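Idrisa Mfinanga
14th November

1/ Notes from the grain legume workshop at Dukia, while I still have my handwriting in front of me. Topic was seed zinc in common bean and whether field results hold up across sites. I gave the soil talk, so I'm biased toward soil.

2/ Shagufta Bajwa opened with the Erelero trial. 312 bean lines, two locations, one season. Seed zinc and iron by ICP after acid digestion, yield on a plot basis.

3/ The main result: line rankings for seed iron were fairly stable between the two locations. Rankings for zinc were not. Several lines in the top group at the upland site fell to the middle of the list at the lowland site.

4/ Her reading is that available soil zinc at the lowland site was too low for the lines to separate. Soil pH there is above 7 and the parent material is calcareous. That fits what we see elsewhere.

5/ My objection, which I made in the room: the soil was sampled only at 0–15 cm. Bean roots go well below that. If the subsoil at the upland site holds more extractable zinc, the topsoil numbers will understate the difference.

6/ She agreed and said deeper cores were taken in October but have not been run yet. The digestion queue at her lab is long.

7/ Second talk, Junaid Mirani, on foliar zinc sulfate timing. Treatments were no spray, one spray at flowering, one at early pod fill, and both. Pod fill alone did nearly as well as both. Flowering alone did little for the seed.

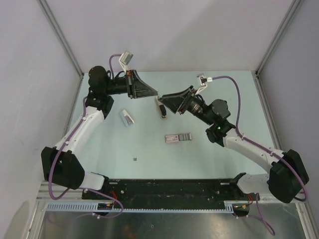

8/ The cost of the second pass matters here. Most growers in his area spray by hand with a knapsack, and the labor costs more than the product. One well-timed pass is a recommendation they might follow.

9/ No yield response in any treatment. He said so on his second slide, which I appreciated. Too many of these talks leave the yield table until someone asks for it.

10/ Question from the floor on leaf scorch. He saw some at the highest concentration, mostly on plots sprayed around midday. The later plots were sprayed in the evening and he did not see it there.

11/ Nuanchan Phromma covered phytate. Total zinc in the seed says little about how much a person absorbs, and phytate is a large part of the reason. She wants the phytate-to-zinc molar ratio reported next to total zinc in every breeding paper. I would support that.

12/ The practical problem is throughput. Her current assay can't keep up with a full breeding program, so she is testing an NIR calibration. The training set is 600 samples, and she thinks 1000 is the minimum before anyone should select on it. Prediction is poor at the low end — exactly where breeders want to look.

13/ Sample prep came up three times. Steel mills can contaminate ground seed with iron, and dust on the seed coat does the same. Bajwa's group checks aluminum as a soil marker and discards anything above their cutoff. If your protocol has no such check, add one.

14/ Plans for next season: the Kullach site joins as a third location, with cores to 60 cm at planting. Rigoberto Arango is drafting the shared sampling sheet. Please send him your column names before he invents his own.

15/ Slides go up once the speakers have cleared them. The Erelero data stay closed until the paper is submitted, so please don't ask me for the file.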